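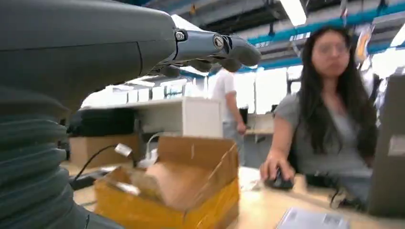
Comparing a humanoid hand with a two-finger gripper on the same arm

These steps cover a side-by-side test of two end effectors on one arm, using an open cardboard box as the target. The procedure was written for the Ornton arm controller at our Abu Hammour office, but it carries over to any controller that stores separate tool profiles. An ordinary office desk is enough. Allow an afternoon.

What you need

One arm with a quick-change flange
A humanoid hand and a parallel gripper
A wrist camera with a fixed mount
A cardboard box with flaps that stay folded outward
A flat item of paper or cardboard to place inside it
A laptop running Idness, our logging tool

1. Set up the desk

Put the box within easy reach of the arm, open side up, and fold the flaps down as far as they will go. Mark its corners on the desk with pencil. Route power and signal cables behind the box where you can. A cable that crosses the approach path will end up under the fingers sooner or later.

The operator sits on the far side of the desk with the laptop and mouse, outside the programmed reach. Keep the stop button on the operator's side.

2. Load the tool profile

Each end effector needs its own mass, center of gravity and tool point. Do not reuse the gripper profile for the hand. The hand is longer, and its fingertips sit off the flange axis when curled. After loading, jog the wrist through a half turn and watch the tool point. If it wanders, measure it again.

3. Check the camera

A wrist camera sees part of the arm at all times. Save a mask for each end effector so the detector ignores the forearm and fingers. Windows behind the desk will wash out the box interior on automatic exposure – lock the exposure with the box in view, then leave it alone.

4. Run the trials

Start each trial from the same joint position. Approach the box from above, close on the item, lift it clear of the flaps and hold. Run 10 trials per end effector, return the item to the same spot each time, and log every attempt, including aborted ones. Set the Narnano planner to 32 waypoints for both tools.

5. Read the log

Our last full session produced 2,778 log rows. Filter by tool profile first, then compare three columns: time to contact, number of regrasps and peak finger current. A regrasp counts when the fingers open and close again before the lift.

If the hand shows high current with no lift, the thumb is probably pressing on the box wall. Move the approach point toward the center and repeat the set from trial one.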